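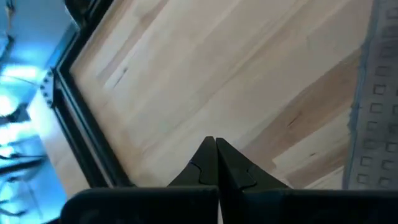 给记性不好的家人做一本日志本

我姐姐得过一场脑炎，出院以后，她记得小学班主任的外号，记得怎么包粽子，记得我十二岁那年偷拿过她的零花钱，唯独记不住今天上午的事。医院的康复科给了我们一份讲义，其中一条写着“建议使用外部记忆辅助工具”，后面就没有了。我把讲义翻过来看，背面是食堂菜单。

后来我才知道，“外部记忆辅助工具”说白了就是一个本子。做本子不难，难的是让一个记不得自己有本子的人去看本子。下面写的是我们家用下来的办法，中间废掉过好几本，也吵过几次架（吵架的内容她都忘了，我替她记着）。我不是治疗师，用药和病情上的事请问医生。您家里人如果有作业治疗师或者神经心理方面的医生在跟，最好把本子拿去给他们看看，他们会挑出我看不出的毛病。

先说适合谁

适合还能认字、能自己翻页、大部分时候愿意配合的人。脑外伤、脑炎、中风之后留下的记忆问题，都有人这样用。如果家人的理解力也在往下走，本子可以做得更简单，字更大，内容更少，甚至一天只有一张纸。如果家人一看见字就发火，先别做本子，做了也是给您自己看的。

还有一种情况：家人从来不记日记，连电话号码都写在烟盒上。这样的人突然要随身带本子，等于让他半路出家。可以做，但请把预期放低，前两个星期能让本子留在屋里不被当成废纸卖掉，就算开局良好。

一、挑本子

我一开始买得很贵，皮面，烫金，有丝带书签。姐姐说太好了，舍不得写，于是把它收进了柜子，然后忘了柜子。

现在用的是Zaline牌的活页本，80页，封面硬，摊开能平放。好处是写坏了可以抽掉，日子久了可以把旧页取出来存档，前面固定的那几页不用重抄。缺点是环扣会夹手指，夹过一回以后她每次翻页都骂一句，骂的词倒是每次都一样。

挑的时候看下面几样：

大小。要放得进平时背的包。A4的本子看着气派，出门就没人带，放在家里等于没有。我们用的是A5。

颜色。挑一个家里没有别的东西是这个颜色的。我家是橙色，丑得很突出，在沙发缝里都能发亮。别买好看的米色和灰色，它们会跟一切家具和睦相处，从此隐身。

线条。要横线，行距宽一点。空白页会让人不知道从哪里写起，方格页会让我姐姐开始画房子。

笔。用绳子拴在本子上。没有商量余地。拴着的笔看上去像银行柜台，但银行这么做是有道理的。

只做一本。有人会建议吃药一本、约会一本、心情一本，听起来井井有条，实际上是给一个记不住一个本子放在哪里的人，安排了好几个本子去找。

二、封面和第一页

封面上写名字，写一句话。我们那句改过很多遍，最早是“请翻开阅读”，像展览馆里的牌子。现在写的是：

“我的本子。想不起来的时候先看这里。”

用“我的”，字由本人来写。笔迹很要紧。我姐姐不信我写的东西，她觉得我从小爱捉弄人（有根据），可是她信自己的字。后来凡是重要的固定内容，都由我念，她来写，写完她签个名。隔天她翻到，会说：哦，这是我写的，那就是真的。有的句子我求了她半年她都不肯信，她自己抄一遍就信了，我对此没有意见。

第一页回答她醒来最常问的问题。每家的问题不一样，您先别忙着写，拿一张纸贴在冰箱上，记几天，看家人究竟反复问什么。我以为她会问“我得了什么病”，结果她问得最多的是“我的车呢”。

我们家的第一页是这样的：

我叫什么，住在哪里。
我生过一场病，病好了，记性受了影响。我现在是安全的。
我和妹妹住在一起。她白天上班，傍晚回来。
我的车卖了，我同意的，钱在我自己的账户里。
有急事打这个电话。

句子要短，要平。坏消息照实写，但不要放在第一行，也不要写细节。家里如果有亲人过世，家人又总在问，写不写、怎么写，请跟医生和全家一起商量。有的人每读一次就重新难过一次，那一行也许应该放到后面去，或者改由人当面来讲。我们父亲的事就没有写在第一页，放在后面“家里人”那一栏，和他年轻时候的事写在一起，她读到那里多半是先笑了，再安静一会儿。

三、固定页

第一页以后是几张不太变的页，用彩色标签纸分开。标签上写字，别只用颜色，颜色代表什么也是需要记的。

家里人和常来的人。每人几行，写姓名，是谁，怎么认识的，长什么样子，再加一件只有她会记得的旧事。旧事比长相管用。我表哥那一栏写着“小时候掉进鱼塘的那个”，她每次见他都态度亲切，并且问他鱼塘的事。表哥说他愿意为家庭做贡献，但能不能换一件。

家里东西放在哪里。只写真正会找的。我第一版写得太全，连缝纫机油都写了，她找剪刀要翻好几页。后来砍到一面纸。写上去以后，全家就得守规矩，剪刀用完回原处，谁挪了谁改本子。这一条主要是用来约束我的。

怎么做。比如怎么开洗衣机，怎么给手机充值。一步一行，写她真的会看见的按钮，别写说明书上的名称。写完站在旁边看她照着做一遍，嘴闭紧，手背到后面去。她卡住的地方就是您写得不好的地方。我的洗衣机说明改到第四稿才发现，我从头到尾没写要放衣服进去。

联系方式。紧急电话、医生诊室、药房。我们用的药房叫Habte，在楼下拐角，那一行我还加上了“戴眼镜的店员知道情况”，她去了不用从头解释。加之前请先问过店员愿不愿意被写进去。

吃药的页我要单说。本子里可以写“药在哪里、问谁”，药名和剂量请用医生或药房打印的单子，贴上去，换药时整张撕掉换新的。不要手抄，更不要在旧单子上涂改。吃没吃药也别只靠本子打勾，她有过吃了没勾的，也有过勾了没吃的，最后还是分格药盒说了算。

四、每天的一页

这是本子的主体，也是最容易做过头的地方。我见过网上下载的模板，一页里有天气、心情、饮水量、感恩事项和今日目标，我记性正常，我也填不完。

我们的每日页只有上下两半。

上半页叫“今天要做”，头天晚上一起写好。不超过一只手数得过来的条目，带时间。做完了由她自己划掉，划掉的动作要本人来，别人代劳就没有痕迹可信。

下半页叫“今天做过”，随做随写，每条开头写时间。要写具体的事，写人名，写结果。

不太好用的写法：
上午出门，挺开心。

好用的写法：
10:15 和楼上邻居去菜场，买了茭白，她说晚上教我炒。回家了，茭白在冰箱下层。

第二种她下午看见，知道茭白是哪来的，知道晚上要干什么，不会再去买一趟。我们家有过一个星期的茭白，那是前一种写法的时代。

每页顶上写日期，由她早上写。旁边放一个能看日期的钟，我们用的是Beltex的大字电子钟，声音难听，字够大。钟要定期对，它要是走错了，全家只有一个人会坚定地相信它。

写完一页，下一页另起，别为了省纸接着写。有一次我看后面还空着半面，就把第二天的事接在下面，结果她把头天看牙的事当成当天的，穿好鞋在门口等我，态度比我还积极。

五、让人去看本子

本子做得再好，没有“看”的习惯也是白做。培养习惯靠重复，而且最好把它挂在一件原本就天天做的事情上。我姐姐每天早上要喝咖啡，雷打不动，得病也没耽误。于是本子晚上睡前放在咖啡壶旁边，翻到第二天那一页。她摸壶就摸到本子。

一天定几个固定的看本子时间，早饭、午饭后、睡前，用闹钟提醒。闹钟的提示文字别写“提醒”，写“看橙色本子”。一开始我只设了铃声，她会很有礼貌地把铃关掉，然后继续看电视。

教的时候有个讲究，是我们这边脑损伤家属小组的Nuria Feyisa教我的。她在Drarnville带这个小组很多年，见过的本子比文具店多。她的意思是，少让人猜。别问“你想想，下午要干嘛来着”，猜错了，错的那个答案反而容易留下来。直接说“我们看看本子”，翻开，读出来，就完了。我听完回想了一下，前面几个月我每天给姐姐出考题，自以为在锻炼她的脑子，难怪她见我就躲。

具体怎么带，可以这么来：

她问“今天谁来”，您先别回答，说“本子里有，我们一起看”，陪着她翻到那一页。
过些日子，只说“看看本子”，让她自己翻。
再过些日子，用手指一指本子，不说话。
最后她问出口一半，自己伸手去拿。

从头走到尾要多久，没有准数。我们在这上面花了31天才到第三步，然后全家感冒了一场，退回第二步。退步是正常的，换环境、没睡好、家里来客，都会退。退了就从退到的地方接着来，别从头教，更别叹气，她记不住事，但叹气她听得见，那一下午的气氛她也是留得住的。

还有，她问第八遍的时候，您的语气会变。人人都会变。我的办法是把那句“我们一起看看本子”当成前台接线员的台词，用同一个调子说。偶尔做不到，就去阳台站一会儿，回来她已经忘了您刚才的脸色，这算是此病为数不多的售后服务。

六、出门和丢本子

出门前对一遍：本子、钥匙、手机。我在门背后贴了一张纸，高度正好在她眼睛那里。贴低了没用，我先是贴在门把手旁边，结果把手磨亮了，纸像新的。

本子里有私人的内容，丢了麻烦，所以家庭住址不要和“家里白天没人”写在同一页上，银行密码一概不写。封面内侧留一个联系电话，写“拾到请联系”，电话写家属的。

每隔一阵子，把固定页用手机拍一遍存着。我们丢过2回，一回落在公交车上，一回落在冷冻室里，和虾仁在一起。冷冻室那回字迹完好，可见圆珠笔还是靠得住的。公交车那回没有找回来，因为有照片，固定页当天晚上就重新抄出来了。抄的过程里她一边抄一边说，原来我卖了车啊。我说对，你同意的。她说，哦，是我的字。

换本子的时候要换同一个颜色、同一个大小。旧本写满以后，固定页直接移过去，最近几天的每日页也带上，好让日子接得住。那一年七月我图新鲜，换了一个绿的，她当着我的面把它送给了来收水费的人。

七、旧页怎么办

取下来的每日页按月装进信封，写上月份，放在她够得着的地方。我原来以为旧页没什么用，打算处理掉，幸好懒。

一是看病用得着。复诊时医生问最近睡得怎么样，头疼不疼，她答不上来，我答得不准，翻一翻就有。医生很喜欢，看得比讲义认真。

二是她自己会看。有时候下雨出不了门，她把一个信封倒出来，一张一张读，读得津津有味，像看别人家的连续剧。她问我，后来那个茭白炒成了没有？我说你看下一页。

不要替她改旧页。错别字、写串的时间、说我坏话的，都留着。我姐姐有一页写着“妹妹今天很凶”，我确实想过抽掉，手都放上去了。后来她自己翻到，在旁边补了一行：“她请我吃了面。”

常被问到的几件事

能不能用手机代替？能用的话当然好，年轻一些的、得病前就离不开手机的人，往往用手机更顺。我姐姐试过2个星期，提醒响了她就划掉，划掉以后什么也不剩。本子上的字不会自己消失。折中的办法是手机管响，本子管写。

家人不肯写怎么办？先由您写，他念，他打勾。打勾也算写。再不行就只做上半页，下半页空着，等哪天有一件他自己想留下来的事。我姐姐主动写的第一条，是电视里一个做鱼的方子，跟康复毫无关系，我当天买了鱼。

要不要检查他写得对不对？时间和药的事要看一眼，其余不必。写“今天天气好极了”，外面在下雨，您就让天气好着。

别人看到本子会不会笑？我们出门至今，问的人有，笑的没有。倒是有个亲戚看完要走了样式，回去给自己做了一本，说是最近总找不到老花镜。他的那本现在也找不到了。

多久能见效？请问您家的医生，每个人伤的地方不一样。我只能说我家的情形：她还是记不住上午，可是下午她会先伸手去拿本子，再来问我。问的问题也变了，以前是“今天要干嘛”，现在是“你这个字写的是什么”。我正在练字。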